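Search this notebook
Enter keywords
Go

Print this page | E-mail this page

Thu 4 October

Peel drying, second batch. Continuing from the notes on the Gamholm fruit. Aim is still a dried peel that grinds without gumming the mill and keeps its smell past December.

Starting weight 500 g fresh peel, pith left on. Cut into strips by hand, laid on the mesh trays in a single layer. Last batch was cut wider and the strips curled over on themselves, so the inner faces stayed leathery while the edges went brittle. Narrower this time. Deividas Žukauskas did half the cutting and his strips are more even than mine; trays are marked D and V so we can compare them.

Dryer is the old Jotuvora cabinet. The dial reads high. I put the probe thermometer on the middle shelf and set the dial by that, ignoring the printed scale. Fan on low. On high it lifts the small pieces and packs them against the back screen, and they scorch there.

Trays swapped top to bottom every two hours. Top shelf still runs ahead of the others. The door gasket has a flat spot at the upper hinge corner and I suspect air is short-circuiting through it. Tape over the gap made a difference to the feel of the draft at the corner, but I have no number for that. New gasket requested from Vītola, no delivery date given. 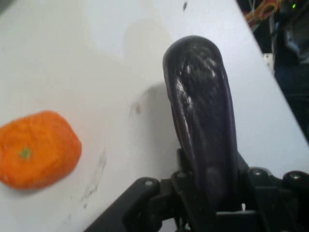 Pulled everything after nine hours. Test for dryness was the snap test only: a strip from the center of each tray, cooled on the bench, bent between thumb and finger. Tray D snapped clean. Tray V bent first, then broke with a torn edge, so it went back in for a further 20 minutes and passed on the second try. Hot strips always bend, so the cooling step has to stay in the procedure. I skipped it on the first batch and overdried the lot.

Color held better than expected. The outer face has gone a dull brownish orange, the pith is cream with no gray. Smell is strong, slightly bitter, no cooked note. The first batch had a marmalade smell that I put down to heat.

Grinding: the Trikero burr mill on the coarse setting, short bursts, lid off between bursts to let the heat out. Some oil film on the upper burr at the end, wiped off with a dry cloth. No clogging. The fine setting stalled on the second handful and I backed it off. If we want a finer powder it will need two passes with a rest in the freezer before the second.

Sieved and jarred. The coarse fraction is in the tall jar and the fines are in the short one. Both jars have the batch number on the lid and on the glass, after the mix-up with the lids.

Did not record the final weight before grinding. The scale was in use next door and I forgot to go back. Yield for this batch is therefore unknown.

To do:
- weigh before and after on batch three
- try one tray with the pith scraped off, same cut, same shelf
- check jars for clumping next week, tilt only, do not open
- Deividas to look at the hinge corner when the gasket comes
- order mesh liner, the left one has a tear

Print this page | E-mail this page

This site uses cookies to remember your settings. Accept | Read more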